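Closets, Hangers and the Laundry Pile: What Works at My House

I rent the top floor of an old house on Prusodgate, and whoever built it did not own many clothes. The bedroom closet is 48 inches wide with one rod and one shelf, and that's it. No linen closet, no coat closet, just a hook behind the front door that came loose the first winter. So over the years I've gotten a little obsessive about where clothes go between the dryer and my body, and friends keep asking me for my tricks, so I'm finally typing them up. Take what's useful and skip the rest!

Start with the rod

Before you buy a single organizer, check the rod. Mine sagged in the middle, which meant everything slid downhill into one sad clump and got wrinkled. I took it down and found it was held up by two little plastic cups and one screw apiece. I put in proper metal flange brackets, screwed into the side walls where there was real wood, and added a center support (they cost a few bucks and they screw up under the shelf). No more sag.

While the rod is down, wipe it with a damp cloth, let it dry, then rub it with a piece of wax paper. Hangers will glide. I do this every June when I swap the winter stuff out, and it takes longer to find the wax paper than to do the job.

If your rod is wood and it's rough, sand it first with fine paper. I skipped that step once and picked splinters out of a silk blouse for an evening.

Folding what shouldn't hang

Sweaters get folded. I know you know this, but I see shoulder bumps out in the world every winter, so somebody is still hanging them. If you absolutely have to hang a sweater, fold it in half lengthwise, lay the hanger on top with the hook at the armpit, and fold the body and then the sleeves over the hanger. It looks like a strange little parcel but it won't stretch.

T-shirts I file upright in a drawer, like folders. Fold the sides in, fold the bottom up to just short of the collar, then fold in thirds. The only thing to watch is that the drawer is full enough to keep them standing. Half-empty drawer? Stick a shoebox in the back.

Jeans go on the shelf, waist out. I don't fold them fancy.

Getting wrinkles out without the iron

I own an iron. It lives behind the vacuum and I see it twice a year. For everything else I use a spray bottle (plain water, 600 milliliters, with a small splash of fabric softener shaken in) and my hands. Mist the shirt lightly, tug it at the side seams and the hem, smooth the placket flat with your fingers and leave it overnight. Cotton comes out pretty good. Linen comes out looking like linen. Skip this on silk, it'll spot.

And take things out of the dryer a bit early! Ten minutes before the end, pull out the shirts, give each one a good snap and hang them up to finish. The rest of the load can keep tumbling.

Smells, moths and damp

My closet backs onto an outside wall and gets musty by the end of a rainy spring. What helps most is leaving the door open for an hour in the morning. I also keep a jar of baking soda on the shelf with holes poked in the lid, and change it when I remember. Cedar blocks are nice but they quit smelling after a while, so scuff them up with sandpaper and they come right back. For moths, the thing that matters is washing wool before you put it away, and vacuuming the corners of the closet floor where the lint builds up. I use the skinny attachment and I'm always a bit horrified.

Don't store anything in dry cleaning bags. Take them off the minute you get home and let the clothes air out.

Hangers

I have opinions here. Padded for anything silky, wide wooden ones for coats and jackets, and the thin kind for shirts, since the thin kind is the only way 76 things fit on my rod (yes, I counted once, during the great closet purge, and I'm not proud). 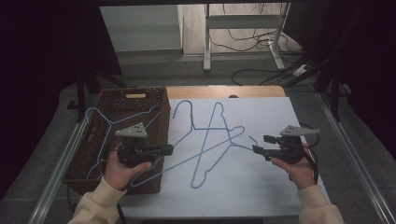 Wire hangers get a bad rap and I think it's only half deserved. For everyday cotton shirts they're fine, they take up next to no room, and you can bend them. Turn the two shoulder ends up just a little and straps quit sliding off. To keep wide necklines in place, wind a rubber band around each end, or run a short line of hot glue along the shoulder and let it harden completely before anything touches it.

They do tangle, though. If you toss spares in a bin they'll knit themselves into one giant hanger by the weekend. Keep the empties at one end of the rod, all hooks facing the same way, and grab from there on laundry day. Extras I thread onto a shower curtain ring by the hooks and hang on a nail in the hall. Many dry cleaners will take spare ones back too, so ask at the counter.

One more thing on wire: check for rust or chipped coating, especially if you hang damp clothes. Run a white rag along it. If the rag comes away orange, out it goes. I lost a good white shirt that way.

Shoes and the floor

Keep the floor as clear as you can. I have one low rack with everyday shoes, and the boots stand beside it with rolled-up magazines inside so they don't flop. Out-of-season shoes go under the bed in a lidded box with newspaper stuffed in the toes.

Bags hang by their handles from shower hooks on the far end of the rod. Stuff them with scarves so they keep their shape, and then you've stored the scarves too.

Next I want to tackle the hall hook, which has come loose again. I'm thinking a board across two studs with four hooks on it, painted to match the trim. If you've done one in an old plaster wall, leave me a comment and tell me what anchors you used.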